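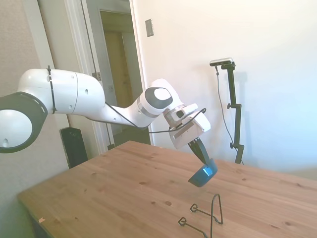
I'd wanted to get aboard the old minesweeper Braka for years, so when the museum at Floltley opened her up again on 3 May 2021 I was on the first bus! She's bigger than you'd think from the quay. The cable runs inside are wonderfully neat, every one tucked in close, much like the thin black cable along the underside of that white arm over the table, and you do have to mind your head.

We went down to the engine room first (eight of us, a tight squeeze). She was built at the Nägeli yard and had a crew of 37, and how they all slept in that forward mess I can't imagine – the bunks are tiny. 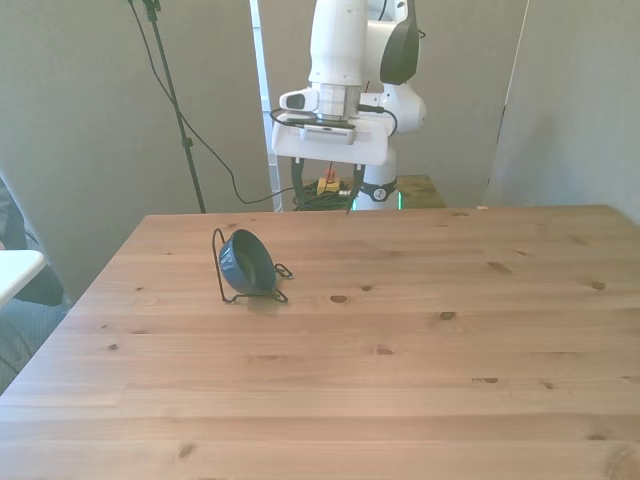

Up on the bridge things were roomier, and I got to turn the wheel, which is stiffer than it looks. Our guide had served in her sister ship, Balilitz, and told us about a November gale that took away both boats and most of the galley crockery. I could have listened all day.
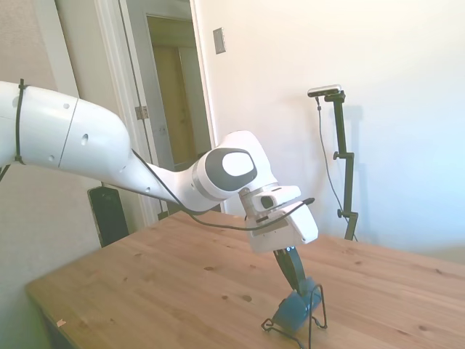 White arm over the table

Tea was 80p and very strong. The sweep deck was roped off for painting, so I'll have to go back for that, and the last bus leaves at two minutes past five if you're thinking of going.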